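So the Grilow battery numbers are out, and I'm a little giddy! The spec sheet on Sengar lists 2,754 mAh, up from 2,000 in the last one, and that's in a phone I already charge way too often.

Price is still a guess, but if Kotside keeps it under $1,000 I'm in. I'd get the green — I know, I know — mostly to match the green thing running along the back of my white desk, up by the gray clip. My old phone can go live in a drawer.

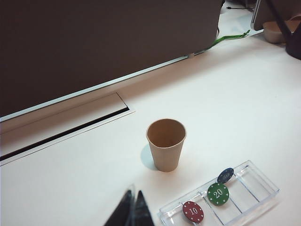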